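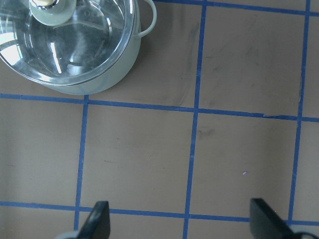 gantrymouse wrote:
Before you touch the gripper again, check your wrist camera calibration. I had the same trouble with mine, where it went for the pot handle and closed next to it every time, and the fingers were fine.

tapeline (original poster) wrote:
I did calibrate it, but that was back in October and I have had the wrist apart since then. So you may be right.

For anyone coming in from the other thread: this is the arm I'm building on the bench in my garage. Two flat fingers, camera on the wrist, blue tape grid on the table so I can call out cells and put things back in the same place between runs. The task is to take the pot by its handle and move it one cell over. The controller is a Kiltero board and the arm software is Uvano, mostly stock. I have logged 427 tries so far. It does well with a block or a sponge. With the pot it's poor.

oldservo_7 wrote:
Glass lid is your problem. Everything shiny on that lid moves when the camera moves. If your software is finding the pot from the lid, it is chasing reflections. Take the lid off and run the same test.

tapeline wrote:
The lid is part of the job. Later on I want it to lift the lid by the knob, so I would like to leave it on.

oldservo_7 wrote:
Fine, but take it off for a day. You need to know which fault you have. Right now you could have two and you're guessing at both.

perrin_bench wrote:
I don't agree that it's the lid. The handle is white and sticks out past the rim, and the table is a flat brown. That is a lot of contrast. Mine finds a white mug on a gray table with no trouble under a bare bulb. I'm with gantrymouse, the wrist came apart and the offset is stale.

oldservo_7 wrote:
A mug doesn't have a glass dome on it.

gantrymouse wrote:
Easy way to settle it. Put a small block on a tape crossing and have the arm come down on it from four directions. If it misses by the same amount in the same direction relative to the wrist, it's the camera offset. If it hits the block clean all four times, calibration is fine and you can go back to arguing about the lid.

tapeline wrote:
Good, I can do that tonight. What miss should I call bad?

gantrymouse wrote:
On mine anything over 2 mm gets redone. For a handle that size you could live with more.

cornerclamp wrote:
Side question. Is the tape grid square? I laid one out by eye at the Hollis shop and it was off by a finger's width at the far end. I spent a week blaming the arm.

tapeline wrote:
By eye with a yardstick. The edges are a bit wavy and I'd bet the cells are not all the same. The arm doesn't use the grid for anything, it's only for me.

cornerclamp wrote:
Then it doesn't matter for the grab. It will matter when you write down "moved one cell over" and want to compare runs. Snap a chalk line next time and tape along it.

perrin_bench wrote:
You could also put some rubber on the fingers while you're in there. Bare flat plates on a smooth handle will slide even with a good grab. I use strips of bike tube, glued.

oldservo_7 wrote:
Change one thing at a time please.

tapeline wrote:
Back from the garage. Did the block test on a crossing, four directions. It missed by 7 mm all four times, same side of the wrist each time. I reran the camera calibration, repeated the test, and now it's inside 2 mm.

Then I put the pot back with the lid on and did ten tries. Six good grabs, four misses. Lid off, nine out of ten.

perrin_bench wrote:
So it was the offset.

oldservo_7 wrote:
And the lid. Six against nine.

perrin_bench wrote:
Ten tries each is not enough to say that.

tapeline wrote:
I'll run fifty each way with the lamp moved off to the side and post the log. Rubber goes on after that. If anyone has the Clustesia bracket for holding a lamp clear of the arm, let me know how far it reaches.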